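Intro to Broadcast Journalism
Week 12 handout: Writing for the ear
Instructor: Mateja Ivanov

Last time we got through about half of the Drerkville tape before the bell, so let's pick it up at the flood bulletin. Play it again at home if you can! The anchor has 20 seconds, and she gets in the river level, the road closures and the shelter address without ever sounding rushed. Listen to where she breathes. Every breath falls at the end of a thought, and that was decided on paper, long before the microphone opened.

Some things to mark on your transcript:

Sentence length. Her longest is 12 words. The newspaper version of the same story opens with a sentence so long that I ran out of air reading it to you (you all heard it).

Attribution. Print puts it last: "The bridge will stay shut, the county said." Radio puts it first: "The county says the bridge will stay shut." Your listener wants to know who is talking before hearing the claim.

Numbers. The report gave the number of homes without power as 439. She said "more than 400." I love this choice, and I know a few of you don't, so bring your arguments.
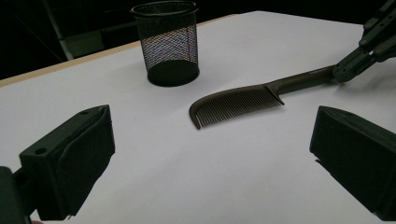
Names are the other place where scripts fall apart. Write them the way they sound, in capitals, right in the copy: kah-rah-YAH-nis for Karagiannis, if that is how the person says it. Always call and ask. Mateja Mujić read the late bulletin at Hedero for years and kept a card file of names she had checked by phone, and you can hear the confidence in her old recordings. She just sails through them!

For next class
Take any print story of 100 words or more and rewrite it as a 20-second read. Read it out loud, standing up, and time it. Then cut it and time it again.
Bring both drafts, with the crossings-out. I like seeing those best.
Reading: the Fistard packet, sections on leads and on tense.

Scripts are due April 8, 2026. Double spaced, one side only, no staples (they rattle on air).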